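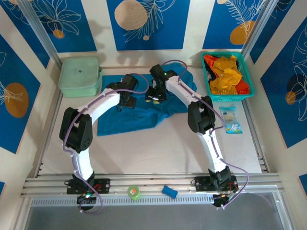 Does it matter how you fold a T-shirt?
Probably less than the books and the magazine columns say, and we are looking for people to help us find out.

Utumik is a small household research office in Skikcombe. We are taking applications for a folding trial that starts in February. You don't need to be tidy to apply. We would like a good share of people who keep their shirts on a chair.

The trial came out of a pile of advice we collected last winter, 265 separate tips on folding and putting away clothes. Most of them contradict each other. One says a folded shirt has to stand up on its own in the drawer. Another says standing shirts crease at the hem. Several promise you will save an hour a week, and we would like to know who was spending an hour a week on T-shirts to begin with. We asked the authors we could reach where their numbers came from. The replies were friendly and did not contain any numbers.

So we want ordinary shirts folded by ordinary people, kept in ordinary drawers, and looked at again later.
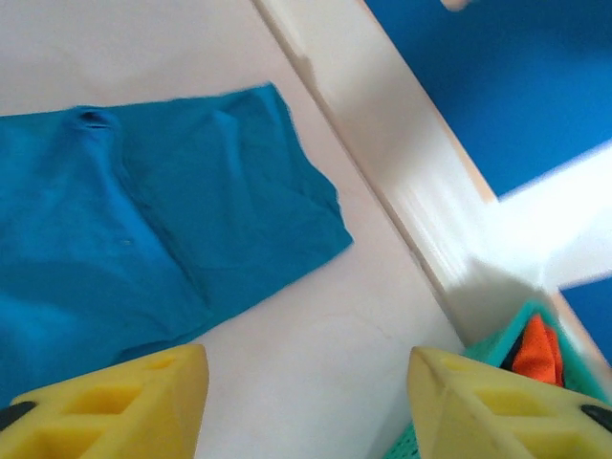 We also want to hear what people do when they don't think they are being tested, and for that reason the first part of the trial has no instructions at all. You get a basket of clean clothes and a table, and you fold the way you fold at home. If you roll, roll. If you give up halfway and stuff the rest in, write that down.

The second part uses the Jõgi fold, a flat fold in thirds with a turned-under hem that has picked up a following here. Its supporters say it cuts creasing. We have tried it around the office and can't say we noticed, but we are not 200 people, and that is how many we need. The third part uses the Cornilari drawer divider, which was sold to us as something that makes any fold work. We paid full price for ours and the maker has no part in the trial.

What we ask of you
Attend 3 sessions at our office, a week apart.
Bring one drawer's worth of your own T-shirts to the last session, washed, in whatever state they normally live in.
Keep a short log at home between sessions. One line a day is plenty, and "did no laundry" is a fine entry.
Tell us when a method annoys you. Most of the published advice leaves this out.

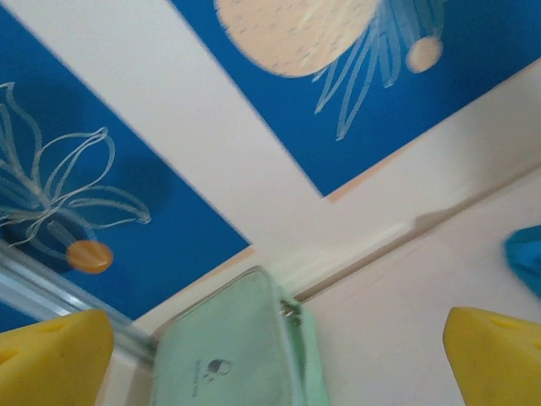 Who can apply
Anyone 18 or older who does at least some of the laundry in their household. You should be able to stand or sit at a table for a full session; tell us which you prefer. We can't take people who sell storage products or teach home organizing for pay. Nothing personal, but we would end up arguing about it in the results.

We have room on the mailing list for 1,000 names, and people who don't get a place this time will be asked first if there is a second round. There may not be one. If the first round shows no difference between methods, we will say so and stop.

Pay and travel
You are paid at the end of each session, including any session you leave early. Bus fare within Skikcombe is paid back if you keep the ticket. We don't pay a bonus for neat folding.

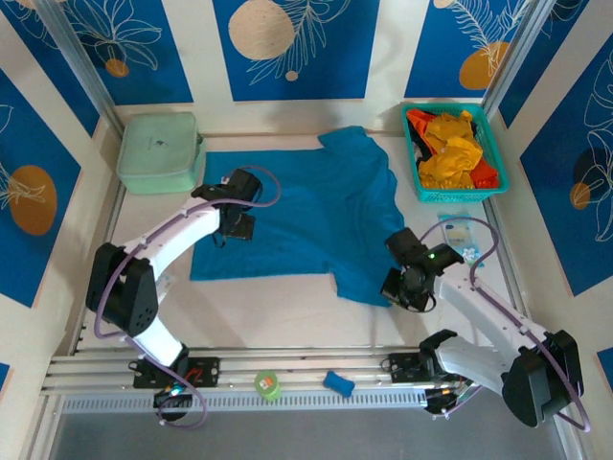
Blue T-shirt on the table, with the clothes basket in the corner.

How to apply
Write to the Utumik office by November 3, 2010. Give your name, how many people live in your home, and a sentence or two on how you fold a T-shirt now. Please don't practice first. If you have already read three books on this and have strong feelings, apply anyway – we could use a few believers – but say which books.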